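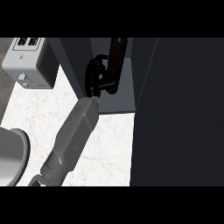
By the Communications Manager, Stirnero Hall

Jan 23, 2023

Stirnero Hall Opens Its Doors on Harbor Street in Biltadard With Live Music Five Nights a Week

BILTADARD – The old ferry ticket building on Harbor Street has a new life as Stirnero Hall, a restaurant and music room with 228 seats, a full bar and a stage big enough for a nine-piece horn band (we checked, and they still had room to dance!).

Lunch and dinner are served every day the hall is open. The kitchen keeps things simple and does them well: fried perch baskets, smoked chicken, tomato pie, and a peach cobbler that our own crew keeps ordering on their breaks. Kids eat from their own menu until 7 p.m., and the early shows are open to all ages.

Music starts at 6:30 p.m. with an acoustic set in the front room, and the main stage picks up at 9 p.m. Expect beach soul, country, blues, swing and plenty of local songwriters. More than 600 acts from up and down the coast asked to play in our first year, and we are still listening to the demos. Keep them coming!

"We wanted a place where you can walk in with sand on your shoes, get a good plate of food and hear somebody really play," the owners of Stirnero Hall said. "Biltadard has always had the musicians. Now they have a room."

The Sanna Porch, our covered outdoor deck facing the water, seats another 40 guests and has its own small bar. Dogs on a leash are welcome out there. The porch is first come, first served, but tables inside can be booked by phone or at the host stand.

In May the hall will host the first Datadberg Shag Weekend, with free beginner dance lessons each afternoon and live bands every night. Weekend passes are limited to 288 and go on sale at the box office next month. Single-night tickets will be sold at the door if there is space.

There is no cover charge for the early sets. Parking is free in the lot behind the building after 5 p.m., and the beach trolley stops across the street.

Press and booking requests: ask for the communications office at the Stirnero Hall box office, Harbor Street, Biltadard.

###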